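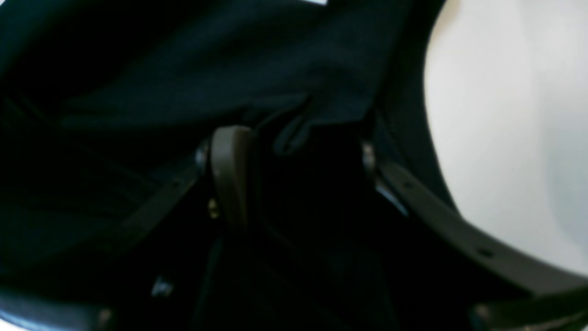 **Cloth-handling robots get a rulebook, and not everyone is sold**

2021-04-09

A new code of practice for robots that pick up and sort fabric has been published by the Plullesex Automation Forum, and it is already drawing a cool response from some of the people who would have to follow it.

The code runs to 11 sections. It covers how hard a gripper may close on cloth, how workers should be kept clear of the fingers, what has to be written down after a jam, and how often the moving joints should be checked. Companies can sign up for free. There is no inspection, and a company that signs and then ignores the code faces no penalty beyond having its name taken off a web page.

"We wanted something a small shop could read over lunch," said Theophilus Appiah, who led the drafting. "If you start with fines and auditors, the small shops stay away and you end up with a code for three big firms."

That may be so. It also means a customer who sees the Plullesex mark on a laundry or a garment sorter's website learns only that somebody there filled out a form.

The forum says it received 212 comments on the draft, which went out last October. It has not published them. Asked why, Appiah said many were sent in confidence and that a summary would follow "when staff time allows." No date was given.

One comment has been made public by its author. Aliki Chatzigeorgiou, a maintenance lead at the textile recycler Brulcombe, posted her four-page letter in full last week. Her main complaint is with the section on pinch points. The draft told operators to inspect finger links and pivots every 200 hours of running time. The final version says "at suitable intervals."

"Suitable to whom?" she said by phone. "Dark, heavy cloth is the worst for this. It folds down over the fingers and you can't see what the joint is doing. Lint works into the pivots. A number may be wrong, but at least you can argue with a number."

Appiah said the figure was dropped after several members pointed out that machines differ too much for one limit to fit all. He would not say which members. Pallau, which sells cloth grippers and had a seat on the drafting group, confirmed it had asked for "more flexible wording" in several places. Dela Antwi, a product manager there, said the company's own manuals already set service intervals and that a second set of numbers would confuse buyers.

The manuals are available to customers only.

The code is stronger on day-to-day handling. It says a snagged piece must never be pulled free by hand while the arm has power, and that the person clearing it must hold the only key to restart. It asks for test runs on the actual fabric a site will process, including the darkest and the thickest, before anyone relies on a camera to find an edge or a fold. Sellers have long been fond of showing their machines lifting one flat white towel, so that rule would be welcome if anyone were checking.

Comfort Aidoo, who trains line staff at Akolgo, a uniform rental company, said she plans to use those pages whatever happens with the rest. "The restart part is good. It's clear and I can teach it tomorrow," she said. "The record-keeping part I've read twice and I still don't know what I'm supposed to record."

She has a point. The code tells sites to log "significant" grip failures and leaves the word undefined. A dropped shirt may count, or may not. Two companies could run the same machine on the same load and report very different results, and both could say they were in line with the code.

The forum has promised a review after one year. Elsie McPhee, the outgoing secretary, said it would look at "uptake and feedback," meaning how many companies have signed and what they think of it. Injuries and damage are not on the list. McPhee said the forum has no power to collect those figures, though it could ask members to share them.

The code can be downloaded from the forum's website. Comments on the final text are not being taken at present.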